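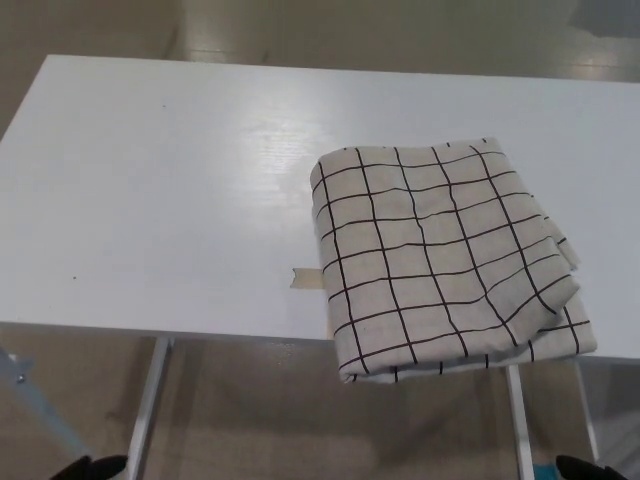 I've spent most of November teaching a robot to fold laundry by remote control, and I'm having a ridiculous amount of fun! I hold two hand controllers, the grippers copy whatever my hands do, and every run gets saved for training. The checkered cloth has become my favorite thing to work with. When the grid lines bend, I can tell right away where the fabric is bunching up – a plain towel hides all of that. I also like runs where the bundle hangs over the front edge of the table, so the first move is getting hold of it and bringing it back.

Home | Jidus Diary | Workshop | About
Posted in November by the Jurkotura blog

Jidus is my name for the whole project, and the goal is 2,000 saved folds. I'm at 229. My early ones were awful (so jerky!), and I deleted 4 in a row one evening before I learned to slow down and let the grippers catch up with me. Now I pinch, lift, wait a beat, then lay the corner over. It feels a bit like folding with oven mitts on, and I love it.

Next up is pulling a corner flap free from a thick stack – still my weakest move.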